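Forkau Brick Sorter Review: Three Months With the Stacking Trays

I have wanted a decent way to sort building bricks since I was a kid dumping a pillowcase of them onto the living room carpet, and I'm happy to report that at my advanced age I finally own one. The Forkau stacking sorter has been in our house since September and I like it so much that my sister asked me to please talk about something else at dinner. So I'm talking about it here instead!

Some background. We are a two-kid, one-and-a-half-adult brick household (my husband builds, but only if someone hands him the instructions already open to page one). The collection came from all over: birthday sets, garage sale bags, a big tub from a neighbor whose son went off to college. Before the Forkau it lived in two under-bed bins and a cookie tin. Finding a particular hinge piece meant lying on the floor and stirring.

What you get is a set of trays with holes in the bottom, each one finer than the one above, and a solid catch drawer at the base. You load the top, put the lid on, pick the whole thing up by the side grips and shake. Big bricks stay up top, middle-sized ones stop halfway, and the tiny round studs and flower bits rattle down into the drawer. It is loud. Wonderfully loud, if you're eight. If you have downstairs neighbors, do it in the afternoon.

The instructions tell you to fill the top tray to the line and I would go well under that. At the line the long plates bridge across each other and trap everything above them, and you end up shaking forever with not much to show for it. Half full works great. I also pull out wheels and baseplates by hand first, plus anything still stuck together, which in our house is a lot.

Now the thing I love most, which the box barely mentions: the trays come apart and work as carry trays. Each one has a lip, so my daughter can take the small-parts tray to the kitchen table and build out of it, then drop it back on the stack when she's done. I bought this for sorting and we use it as furniture. My son keeps the second tray on the windowsill next to his bed and picks through it before school.

I had the Keskin roll-up mat before this, and I want to be fair to it. The mat is cheaper and it packs down to nothing, and for a trip to Grandma's I'd still grab it. But it only gathers, it doesn't sort, and the drawstring on ours pulled loose from the fabric in the first month. My friend Apinya Boonchu has the same mat and hers is still going strong, so maybe we just got a bad one. She did borrow the Forkau for a weekend and kept it for two.

A few gripes, because there are some. The lid fits tight on three corners and pops up on the fourth, and a really energetic shaker will send a few pieces across the room. I hold that corner down with my thumb. The side grips have a seam that rubs after a while. And the finest tray clogs with those little one-stud pieces, which land stud first in the holes and have to be poked out from underneath. A chopstick does the job.

The catch drawer is also a bit shallow for a big collection. I emptied it 3 times on our first full sort, and I'd happily give up some height in the top tray to get a deeper one. Replacement drawers are sold separately, so I may end up buying a second and swapping them.

Cleaning is easy. Dust, crumbs and what I'm going to call carpet matter all end up at the very bottom, so the drawer gets a rinse in the sink and I let it dry on the rack overnight. I washed the bricks themselves in a mesh laundry bag in lukewarm water, no heat, and they came out great.

How does it do on a full sort? For the first one we went all in. The kids voted to count the pink pieces, since those are my daughter's, and we got to 652, which she has told everybody, including the dentist. Each load takes me 15 shakes or so side to side and then a few little circles to settle it. Front to back doesn't seem to do much. After that it's still hand work if you want colors separated, but picking out pink from a tray of same-size bricks is so much nicer than picking it out of a mountain.

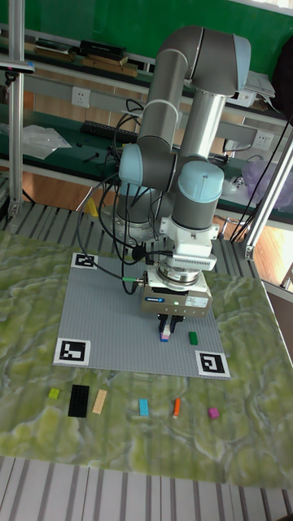

Pink on blue, over a big gray baseplate.

Speaking of baseplates, they don't fit anywhere in the stack, and I wish Forkau had thought about that. A slot down the back would have been perfect. Ours stand upright in a Batirura magazine file on the bookshelf, and the file is just deep enough for the medium ones. The large ones stick out and get knocked over by the cat.

I got mine at the toy store in Dreltonbridge, the one with the train in the window, where they had a display model out and let you run a scoop of bricks through it. If you have a store that does that, go and try it. You'll know after one shake whether the noise is a dealbreaker.

Would I buy it again? Yes, in a heartbeat. I'd skip the color labels they sell as an add-on (the adhesive gave up on ours within a week, and masking tape holds better) and put the money toward the extra drawer. For little kids still on the chunky toddler bricks, wait a few years, since every one of those just sits in the top tray looking at you.

If anyone has found a good way to store the long thin pieces, please leave it in the comments. Mine are still in the cookie tin.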